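Open Day

Clotilde Collet got to Drolimach at twenty past nine with wet shoes and no badge. September rain. The girl at the desk wrote her name on a sticker, spelled it Colette, and pointed.

"Through there. They've started."

Down a hall, left, past a coat rack. A room with the lights off and 20 chairs, most of them taken. She found one at the back and sat on somebody's scarf. Sorry. Sorry.

On the wall screen, an arm. A table. Nothing in that room was real, the man up front was saying, it was all Liro, the simulator, you could break as many tables in there as you liked. His name tag said Yeon but that was the product, she worked out later, they all had it.

"We run it 2,000 times before lunch," he said. "The table never complains."

A laugh or two. She got her notebook out. The paper wanted 300 words by four and she had written "rain."

She had been in the real building, when it was real. Brurkden Packing, before they sold it. Her mother on line 9, thirty-one years, hairnet, radio. Clotilde did two summers there and hated both of them and could still do the wrist thing, the little turn you did to get a jar square in the box with out looking. Her hand did it now, in the dark, on her knee.

"Okay, run 53," said the man. "Watch the fingers."

She watched the fingers. White arm, black gripper, coming down by a pink block. A green drink can stood off to the left and she kept waiting for it to get knocked over.

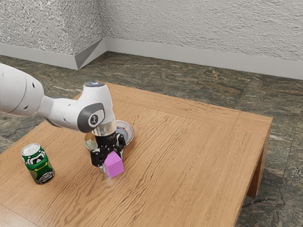

QUESTIONS

The lights came up. People blinked. A boy in the second row wanted to know if it could do a backflip. It could not, it was bolted down. A man in a good coat asked about cost and got a brochure.

Then her hand was up, she hadn't really decided to.

"Who showed it how?"

"Sorry?"

"The grip. How to come at the block. Did a person show it?"

He thought about it. She liked him for that. "No. It tries. It gets a score. Then it tries again."

"And who says what's a good score?"

"Well, I do. Me and another guy."

She wrote that down. Me and another guy. Underlined it twice, pen going through the page.

Coffee after, in paper cups, in what used to be the loading bay. New floor. Same door though, same dent at hip height where the carts hit. She put her palm in it. Cold.

"You know the place?" It was the man, Yeon, whoever.

"My mother was on 9."

"Nine what?"

So she showed him. Took the cup he was holding, set it on the ledge, did the turn. It came out square to the wall. He looked at it, and then he moved it crooked and said do it again, slower, and got out his phone.

She did it agian. Slower.

14 comments | 37 shares

Recent stories
The Ferry Clerk
Two Keys for the Upstairs Room
What My Brother Said About the Goat
Salt, Part One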